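13 May 2024

Back on the bench tops this morning, after a week of doing nothing but drawer runners for the Dilholm job. Senad Petkov had left me a note on the clamp rack saying the new finish samples from Dritanville were in (two tins, one satin, one dead matt) and would I please stop using the old stuff. Fair enough! I put the satin on the Dinu offcut first and it went on like a dream, so that's the one I'd go for on the big table.

I also had a good long look at the pale top we've been using as our reference, mostly to settle the argument over which way the grain should run on the next one. I still like it lengthways.

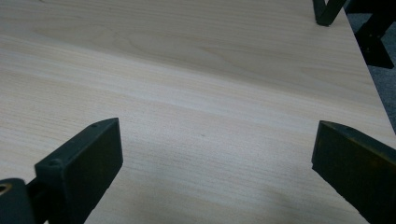 Pale top, arched grain higher up and the tighter straight lines below. One tiny dark speck near the middle.

I do love that arched bit – it's much softer than the straight stuff and a shade darker in the bands. If we can get something like it on the Jararau table I'll be very happy, though Senad wants straight lines all the way across and we'll probably end up tossing a coin.

Sample boards are on the shelf by the door, 24 hours before anyone puts a mug on them please. Three coats on the left one, two on the right. Still need to order more 100 grit, and ring Dilholm about the June delivery.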